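Remote Demonstration Program Enters Second Phase

Thursday, October 31, 2019

The Treltby Automation Center has completed the first phase of its remote demonstration program, conducted jointly with the engineering group at Urkwood. The program studies how a robot arm can learn to pick mixed household objects out of a bin by recording the movements of a trained operator who guides the arm from a separate control station.

During the first phase, 16 operators completed the Center's training course. Each was required to record 100 accepted demonstrations before moving on to unsupervised sessions. A demonstration is accepted when the object has been grasped, lifted clear of the bin walls and released in the assigned place without a stop. Attempts that end in a dropped object are kept in a separate archive, where they will be used in a later study of recovery movements.

The second phase will begin in February and will be held at the Mangubat site. Sessions will be limited to 70 minutes, followed by a required rest period. Operators reported that small errors in wrist angle became more frequent toward the end of longer sessions, and the schedule has been revised accordingly. The revised operator handbook, including new guidance on approach speed near the bin walls, is available from the Tillora project office.

Object sets will also change. Soft items such as fabric pouches will be mixed with rigid containers and small items that come to rest against the walls or in the corners. Operators are asked to vary the order in which they pick objects and to avoid rearranging the bin before recording starts. 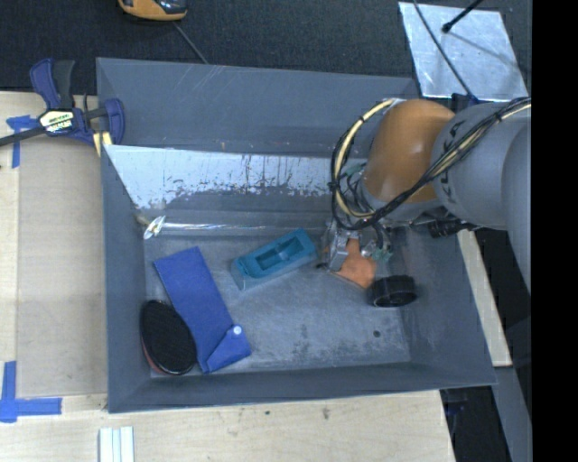
Does an operator need earlier experience with robots to take part?

Earlier experience is not required. All applicants attend nine hours of instruction at the control station, and the first recordings are made with a supervisor present.

Applications for the second phase should be sent to the Tillora project office in writing. Current operators do not need to reapply, but must confirm their availability for the Mangubat sessions.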